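Kitchen staff at Bronness to get robot help with closing-down work

Catering staff at Bronness, the residential care group based in Stiltport, will share their kitchens with a two-armed robot from September. The company says the change will take most of the late tidying off the evening shift.

The robot comes from the automation firm Kleinschmidt and runs on software called Serlow. It moves on a wheeled base and is meant to put things away, open and shut cupboards and clear worktops once the last meal has gone out. Cooking, plating and anything to do with residents' diets will stay with the kitchen teams.

Bronness employs 342 people, 46 of them in catering. The kitchens send out 1353 meals a week.

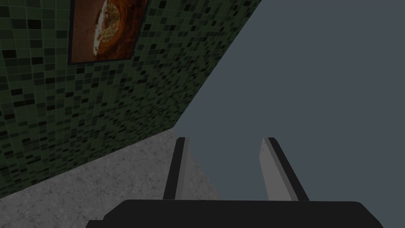 Before the robot goes near a working kitchen, its jobs are being rehearsed on a computer. Kleinschmidt's staff have been running the same tasks over and over in simulated rooms, changing the layout and the colours between batches so that the software does not learn one room by heart. One of the rooms has a wall of small green tiles with a framed picture hung on it, and a bare concrete wall for contrast. Catering staff were invited to watch the runs on a screen in the training room, and several asked for changes. The main one was speed. They wanted the arms to move more slowly when a person is standing at the same worktop, and Kleinschmidt has agreed to build that in.

Evening shifts now end at 9.30pm, with the last hour given over to clearing and putting away. Under the new rota the shift will end at 9pm on the nights the robot is in use. Pay for the half hour will be kept for existing staff, and the time moved to the middle of the day, when the kitchens are busiest. New starters will be taken on with the new hours in their contracts.

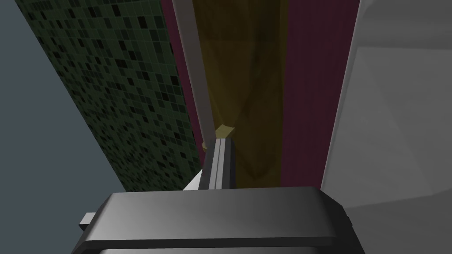
The catering union representatives were consulted over the spring. They accepted the rota change on condition that no catering post is removed in the first year and that the arrangement is looked at again after that. They also asked for a written rule on who is in charge of the machine during a shift. Bronness has said it will be the shift lead, who can stop it at any time and does not need to give a reason in the log.

Seven members of the catering team have put themselves forward to be trained as robot leads. The training takes place in working hours and covers starting and stopping the machine, moving it out of the way by hand, and reporting a fault. Those who complete it will move up one pay step.

Not everyone in the kitchens is keen. Some of the longer-serving cooks told managers that the last hour is when the team talks through the day and hands over notes for the morning, and that they did not want to lose it. A paid ten-minute handover has been added to the end of service as a result.

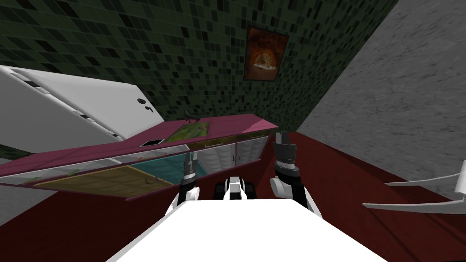
The first kitchen to take the robot will be the one at the main Stiltport home. Cupboards there are being relabelled, and a stretch of floor by the back door is being kept clear for parking and charging. Pans and knives will still be put away by staff, at least to begin with.

Bronness will decide on its other kitchens after the first three months. Staff who want to try the controls before then can book a session through their shift lead.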